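How do you keep sweet potatoes through the winter in a small house?

Asked by Iresha Kodikara

We dug up way more sweet potatoes than I planned on (20 plants, what was I thinking) and I'd love to still be eating them in March. Last year I stuck everything in the fridge and it was a disaster – hard middles, funny taste, half of it went to the compost. We have no basement, just a hall closet that stays around 60 degrees and a kitchen with one drafty window. My neighbor says to wash them first and my mother-in-law says never wash them. Also I have lemons and other fruit and I don't know what can sit with what. Help!
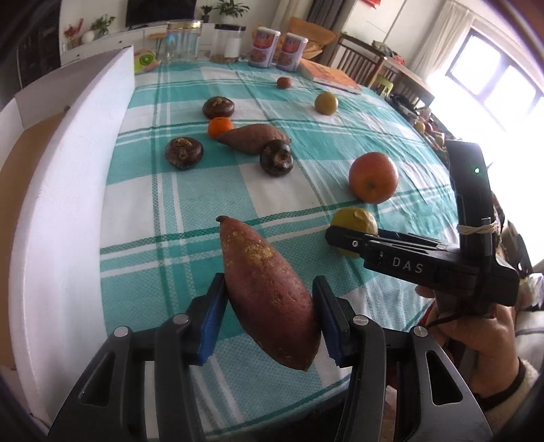
Do I need to cure them before they go in the closet?

If you want them to last past the holidays, you do. Keep them someplace warm and humid for a week or so, like a small bathroom with a space heater you can keep an eye on, and let the skins toughen up. They get sweeter too. After that your closet sounds perfect.

Gordon Vachon

I've grown these for years and I'm with your mother-in-law. Leave the dirt on! Brush off the big clods if they bother you and wash each one right before you cook it. Mine go in shallow boxes with newspaper between the layers, and anything I nicked with the fork goes straight into the "eat now" pile, no exceptions. The fridge was your whole problem last year, they hate the cold. I grow Robichaud, a variety I got at a seed swap up here, and I had good ones left well into spring. Don't stack them deep like I did my first year – one went soft at the bottom and I didn't find it until the closet smelled like a bar.

Elli Kemppainen

Gordon covered the potatoes so I'll do the fruit. Apples and pears give off ethylene gas, and that can make sweet potatoes sprout early, so give them separate homes. I keep my fruit in the kitchen where I'll see it and eat it, and the sweet potatoes across the house. Out on the table together for an afternoon is fine, I'm talking about months in a closed closet. Lemons do best in a bag in the fridge, they dry out fast on the counter. And scuffed skin on a pear or an apple is usually nothing, but press it with your thumb and if it gives, use that one first.

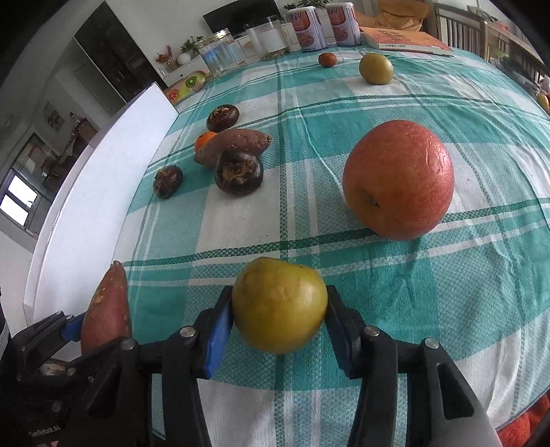
Sweet potato and fruit on the checked tablecloth.

Eusebio Cuervo

just bake them all, mash and freeze in bags. works for me, 300 degrees and go slow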